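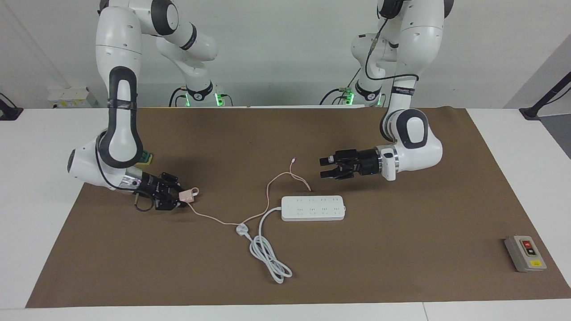 ## 4. Charging the Lantern and First Use

Your Nadance reading lantern leaves the warehouse with a partial charge. Charge it fully before you use it for the first time, even if it lights up when you take it out of the box. A first full charge takes up to 7 hours. Later charges are usually shorter.

Section 3 covers fitting the handle and the shade. If you have not done that yet, go back and do it now. The shade is hard to seat once the charging cover is open.

### 4.1 What you need

- The lantern, with the shade fitted
- The charging cable from the small bag in the lid of the box
- A USB wall charger rated at 5 V and at least 1 A (not supplied)
- A wall outlet that is not controlled by a light switch

Any wall charger with the right rating will do. A laptop port also works but can take twice as long. Do not use a car charger for the first charge.

### 4.2 Charging

1. Turn the dimmer ring counterclockwise until it clicks. The lantern is now off.
2. Stand the lantern upright on a hard, flat surface. Keep it off beds, sofas and carpet while it charges.
3. Find the rubber cover on the back of the base, under the word Mirstead. Lift it from the left side with a fingernail. It stays attached on the right.
4. Push the small end of the cable into the port. The flat side of the plug faces down. It should go in with light pressure.
5. Plug the other end into the wall charger, then plug the charger into the outlet.
6. Check the light next to the port. It turns amber within a few seconds.
7. Leave the lantern until the light turns green.
8. Unplug the charger from the outlet first, then take the cable out of the lantern.
9. Press the rubber cover back into place all the way around.

**Note:** The light may blink amber for the first minute if the battery is very low. If it is still blinking after 13 minutes, see 4.6.

**Caution:** Pull on the plug, never on the cable. A cable with split or flattened insulation must be thrown out and replaced.

**Caution:** Do not charge the lantern outdoors, in a bathroom, or anywhere water could reach the port. The base is splash resistant only when the rubber cover is closed.

### 4.3 Turning the lantern on

Turn the dimmer ring clockwise past the click. The lantern comes on at its lowest setting and gets brighter as you keep turning. There are no steps, so stop wherever the light suits you.

To change the color of the light, press the center of the ring once. Each press moves to the next color:

| Press | Color | Good for |
|---|---|---|
| Start | Warm | Evenings, bedside |
| 1 | Neutral | Reading, card games |
| 2 | Cool | Sewing, small repairs |
| 3 | Back to warm | |

The lantern remembers the last color you used. It does not remember the brightness – that always depends on where the ring is.

### 4.4 Setting the sleep timer

1. Turn the lantern on and set the brightness you want.
2. Press and hold the center of the ring until the light dips once. Let go.
3. The timer is now set to 30 minutes.
4. To get 60 minutes, press and hold again until the light dips twice.
5. To cancel, turn the ring to off.

The light fades over the last two minutes before it goes out. After the timer has run, turn the ring to off and back on to use the lantern again.

**Note:** The timer can be set while the lantern is charging, but the charging time will be longer.

### 4.5 Battery life and storage

On the lowest setting in warm light, a full charge lasts 138 hours. On the highest setting in cool light, expect 7 hours. Most people will land well between the two. Cold shortens both figures, and the lantern should not be charged at temperatures below freezing.

If you are putting the lantern away for the season:

- Charge it until the light is green, then run it on a high setting for an hour or two.
- Turn the ring to off and make sure you feel the click.
- Wipe the shade with a dry cloth. Do not use glass cleaner.
- Store it in a dry closet or drawer, out of direct sun.
- Charge it again every three months.

A battery left flat over a whole winter may not recover. This kind of damage is not covered by the warranty.

### 4.6 If the lantern does not charge

**No light next to the port.** Check that the outlet works by trying a lamp in it. Then check both ends of the cable. The plug at the lantern end can feel seated when it is still a little way out, mostly when the rubber cover has folded under it.

**Amber light keeps blinking.** Unplug everything, wait five minutes and try again with a different wall charger. If the blinking continues, the battery needs service.

**Light turns green right away, but the lantern goes dim soon after.** Run the lantern until it goes out by itself, then do one full charge without interruption. Repeat once if needed.

**The base feels hot.** Slightly warm is normal. If it is too hot to hold, unplug the charger from the outlet and do not use the lantern again until it has been checked.

Do not open the base. There are no parts inside that you can replace yourself. The battery is fitted by the Henríquez service desk, and the address is on the warranty card. Send the lantern without the shade and without the cable.

### 4.7 Older lanterns with the Trilturier base

Lanterns with the Trilturier base have a round charging port and use a different cable. The two cables cannot be swapped. On these models the charging light is red while charging and goes out when the battery is full – it never turns green. The sleep timer is fixed at 30 minutes. All other steps in this section are the same.

Section revised 2022-03-12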